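Push-button switch

A push-button switch is a switch that is worked by pressing a button or cap, usually with a finger, thumb or palm. Pressing the button moves one or more contacts inside the body and so opens or closes an electric circuit. Push-button switches are found on household appliances, elevators, doorbells, vehicles, machine tools and control panels, and they are among the most common electrical controls in use.

The term covers a wide range of sizes. The smallest types are soldered to circuit boards and sit under the keys of small devices. The largest are fitted to factory machinery and are made to be struck with the flat of the hand.

Construction

Most push-button switches have three main sections: the part that is pressed, called the actuator or operator; the body, which holds the moving parts and is fastened to a panel; and the contact block, which carries the terminals for the wires. In small switches all three are made as one sealed unit. In industrial switches the contact block often comes off, so that it can be replaced without removing the operator from the panel.

A coil spring under the actuator returns it to its resting position. Some designs use a domed metal disk or a molded rubber dome in place of the spring. The dome collapses when pressed and gives a small click that the user can feel.

The contacts are commonly made of a silver alloy, which conducts well and resists wear from arcing. Gold plating is used where the voltage and current are very low, as a thin layer of tarnish on silver can be enough to block a weak signal.

Panel-mounted bodies are usually threaded. The switch is passed through a round hole and held by a nut on one side of the panel, with a gasket to keep out dust and water. Common hole diameters for industrial controls are 16, 22 and 30 millimeters.

Momentary and maintained action

A momentary switch changes the state of the circuit only while it is held down. A doorbell is the usual example. The keys of a computer keyboard also work this way.

A maintained switch, also called a latching or push-on/push-off switch, stays in its new state after the button is released. A second press returns it to the first state. The latch is generally a small pin that travels around a heart-shaped track in the plunger. Table lamps and older stereo equipment often use this type.

Some latching buttons are released by a twist or a pull. These are used where an accidental second press would be a problem.

Contact arrangements

Contacts are described by their state when the button is at rest. Normally open contacts are apart until the button is pressed. Normally closed contacts touch until the button is pressed. Start buttons are generally wired through normally open contacts and stop buttons through normally closed ones, so that a broken wire in the stop circuit has the same effect as pressing stop.

Switches are also described by poles and throws. The number of poles is the number of separate circuits the switch controls, and the number of throws is the number of positions to which each pole can connect. A single-pole, single-throw switch has 2 terminals, while a double-pole, single-throw switch has 4.

Cap shapes

The cap may be flush with the surrounding ring, raised above it, or widened into a mushroom shape. Flush caps are harder to press by mistake and are often chosen for starting a machine. Raised caps are easier to find by touch. Mushroom caps can be hit quickly without careful aim and are used for stopping.

Round caps are the most common, as they need only a drilled hole. Square and rectangular caps leave more room for lettering and can be set side by side in rows.

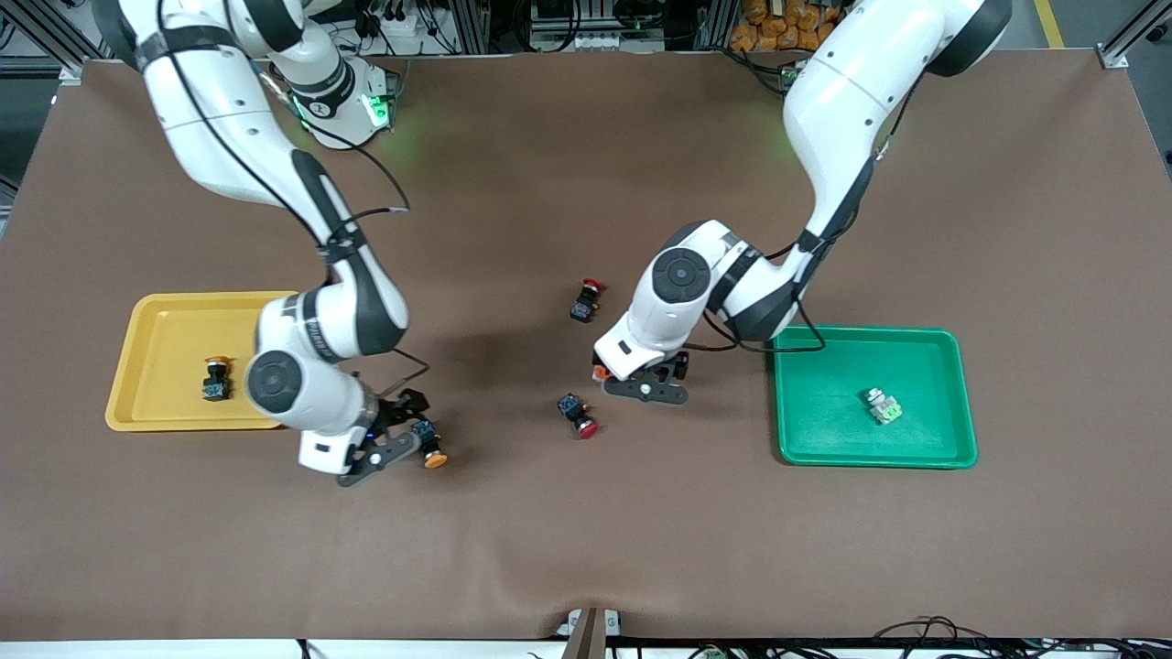

Color

Colored caps help an operator tell one control from another. Red is widely reserved for stop and emergency functions, with a yellow background behind emergency stop buttons. Green is often used for start, though some standards prefer white for this purpose. Blue commonly marks a reset or another action that the operator is required to take. Black, white and gray have no fixed meaning and are used for general functions.

Outside industry, color is largely a matter of styling. Arcade cabinets, toys and kitchen appliances use caps of almost any color.

Because some people cannot easily tell red from green, color is normally backed up by a label, a symbol or a difference in shape or position.

Illuminated types

An illuminated push-button has a lamp behind a clear or tinted cap. Older models used small filament bulbs, which gave off heat and had to be changed fairly often. Light-emitting diodes have replaced them in most equipment. The lamp may be wired to the switch itself or to a separate circuit, so that it can show whether a machine is running or a call has been registered.

Contact bounce

When two contacts meet, they tend to rebound several times before settling. This is called contact bounce and usually lasts for a few milliseconds. It has no noticeable effect on a lamp or motor, but a digital circuit may read one press as several. The effect is removed with a simple filter made from a resistor and a capacitor, or by a program that ignores further changes for a short time after the first.

Ratings and wear

Manufacturers rate switches by voltage, current and expected life. Mechanical life is the number of presses the moving parts should survive with no load connected. Electrical life is measured with current flowing and is usually much shorter. Motors and other inductive loads wear contacts faster than heaters do, and many switches carry a separate, lower rating for them.

Common faults include weak springs, burned contacts, and caps that stick after dirt or spilled liquid enters the body.

See also

Toggle switch
Rocker switch
Limit switch
Relay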